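Okay, a laundry thread. My aunt keeps asking if a machine can do her wash yet, and I always tell her the washing part got solved years ago, dear, it's the armful of damp socks that's hard!

So I've been following the Nekis folks and their dryer work, and I do love it.
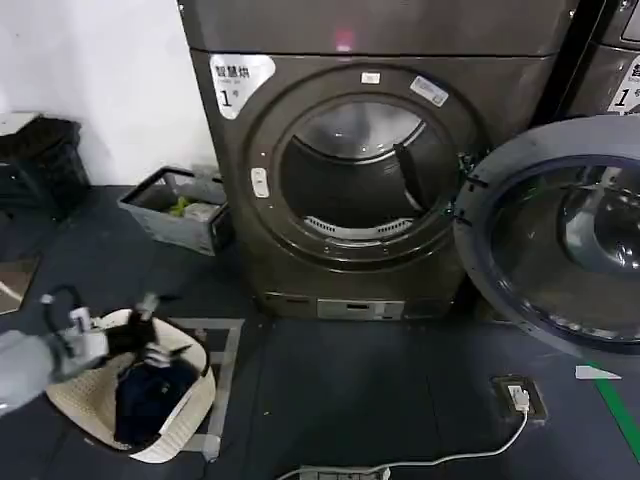
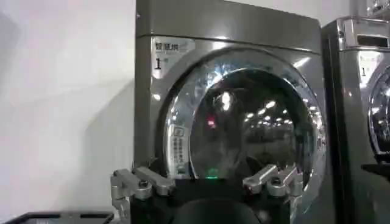

Dryer no. 1, door open in the first one and shut in the second.

Cloth never sits the same way 2 times. I'd watch 1,000 tries and still cheer for every shirt.

Folding? Ask me again in January.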